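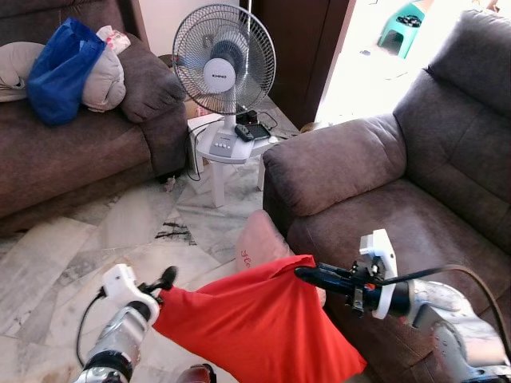 A red-orange cloth held up between two grippers, with a pale pink cushion behind it.

Small presses should stop printing so many copies of everything. I say this as someone who edited for one in Pernstead for most of my working life and who still has boxes in the garage.

Our history of the Trelport canal had a first run of 3000. The printer, Nikance, gave us a better price per copy at that number, and we took it. We sold 1580. The rest sat in a rented unit that cost us money every month, and by the time we let the unit go, the savings on the printing were long gone.

A run of 200 would have cost more per book. It would also have let us fix the map on page 135, which had two locks in the wrong order. Readers wrote in about it for years. We put in an errata slip, and half of the slips fell out in the mail.

People tell me short runs look amateur. I have handled plenty of them and can't tell the difference once the book is open. The paper is fine. The covers curl a little in summer — so did ours.

The stronger argument against me is the bookstores. They want a deep discount and the right to return, and a short run leaves little room for either. I don't have a full answer. Heo, the only distributor that would take our local titles, sent back so many dented copies that I stopped counting them as sales until a year had passed.

I would still print small, sell direct where I could, and go back to press when the shelf was bare. My canal books are available to anyone who will pay the postage.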